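3.2 Printed cloth folded on a bed

The second group of items in the study is made up of flat textiles that people fold without a table. Most published work on household folding looks at towels and shirts on a hard surface. In the homes we visited in Kirnotmont, hard surfaces were often taken up by other things, and folding was done on the bed. We therefore treated the bed as the normal work surface and did not ask residents to clear a table for us.

A bed changes the task in several ways. The surface gives when a hand presses on it, so a crease can't be set by pressing down hard. The cover under the cloth can shift along with it. A quilted cover also has a relief of its own, and small ridges can show through a single thin layer as bumps that are easy to confuse with wrinkles. Szulc describes a similar problem with blankets on sofas, but in that work the covers were all one color, and the effect of a printed cover was not considered.

Print matters at two points. The first is while the cloth is still open and the person is looking for a corner or an edge to take hold of. The second is at the end, when the person judges whether the piece is square enough to put away. In both cases the person has to separate the edge of the cloth from lines that belong to the print, and also from lines that belong to whatever is underneath. Figure 4 gives the orange floral cloth, which was the item our raters disagreed on most.

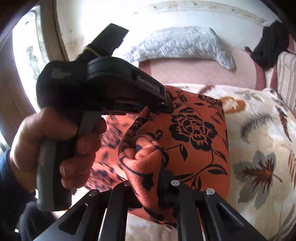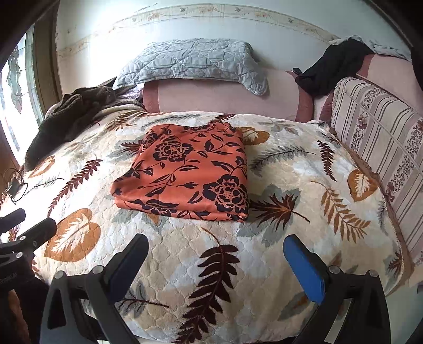
Figure 4. The orange cloth with the dark floral print. First picture: the cloth spread out. Second picture: the cloth folded, on the quilted bedspread.

Edge finding on this cloth depended more on color than on outline. Inside the print, the curling stems and leaves produce many dark curves that compete with the real edges. The bedspread adds to this, with rust-orange leaves and maroon fern fronds on a cream, beige and pale-gray ground, and one of the orange leaves is partly tucked behind the right side of the folded piece. Where orange meets the pale ground, raters placed the edge in nearly the same spot. Where the cloth lay next to a leaf of a similar color, their marks spread apart, and two of them followed the leaf for a short distance before coming back to the cloth.

The folded piece also shows why we score sides separately. Its right side runs nearly straight, while the left side slopes inward toward the back and the near-left corner sticks out in a point. A single score for squareness would rate this as a poor fold. Residents did not see it that way. When shown folds of this kind, they mostly said the piece was ready for the closet, and that a corner sticking out would be pushed in when it went on the shelf. We kept the side scores and added a separate yes-or-no rating for "ready to put away."

We looked at the near fold as its own feature. On thin cotton sheets in the Skosano set, the near fold is usually flat and sharp. In Figure 4 it is rounded, and part of a blossom wraps around it. Raters found the wrapped blossom useful – it told them that the top face and the front of the fold were one continuous layer. On plain cloth they had only shading to go by, and they were slower to decide. This was one of the few places where print made the rating easier.

Large motifs had a second use. Several residents told us they fold printed cloth so that a whole flower ends up on top, and use it to tell similar pieces apart in a stack. We had not planned for this and have no measure of it. It does mean that the fold lines on a printed cloth may be chosen partly for looks, and that a fold away from the exact middle should not always be counted as an error. The Mesach coding sheet, which we used as our starting point, counts every off-center fold as an error. We dropped that rule for printed items and kept it for plain ones.

The full set has 4000 rated images of folded and unfolded cloth. Each image was rated by two people working apart, and where they differed on an edge by more than the allowed distance, the image went back to both. Printed cloth on printed covers was sent back more often than any other pairing. Plain cloth on printed covers came next, and printed cloth on plain covers caused little trouble. We take this to mean that the cover is at least as important as the item being folded, and we report results by pairing in Section 4.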